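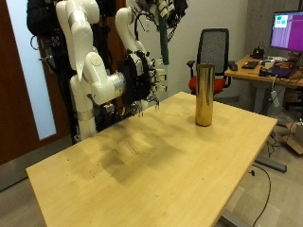

Menska workroom, Bovside site: walk-round checklist
21 August 2023. Form 3956, page 2

1. TABLE
Top clean: NO. Big dark smudge across the middle, brownish grey, looks like it's been wiped at. Dark specks on the wood too, left side. Try the Cha cleaner on a corner first, don't scrub.
Top clear of sharp bits: check again once the specks are swept.
Legs and fixings tight: yes, did a wobble test.
Items standing up: tall gold metal tube. Tips if knocked. Keep it well in from the edge or lay it down when not needed.

2. THINGS LEFT OUT
Flowers: bunch on its side, long green wrapped stem. OK on the table, not on the floor. No water to be left out near leads.
Wooden block: near the edge, push it in. Toe hazard.
Glass: none found.
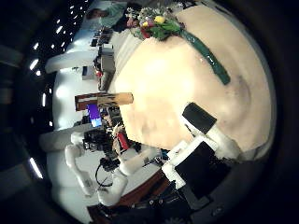 Item 2. Flowers and wooden block on the table top.

3. OVERHEAD
Cables bunched up above table. Ties checked: not yet, needs steps. Fuma steps are out of date for inspection so wait for the replacement pair.
Green strap hanging down: ask if it can be tied up shorter.
Lights working: yes. Meter read 800 lux at the table, fine for this room.

4. FLOOR AND DESK
Walkway clear: PART. Loose cables incl. red and black wires looping down low. Needs clips or a cover strip.
Walkway width: 81 cm at narrowest, pass, but only with the chair pushed in.
Office chair: mesh back, castors OK, gas lift OK.
Desk: small bits scattered about, tidy please. Screen to be locked when desk is empty.
Papers or boxes stacked high: keep stacks low and away from sockets. 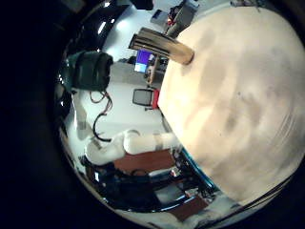 Item 4. Floor, cables, chair and desk.

5. OTHER
Fire exit sign lit: yes
Extinguisher tag in date: yes, runs to March
First aid box: plasters low, orderd more

Result: pass with actions. Smudge, block and cables first, the rest by next walkround.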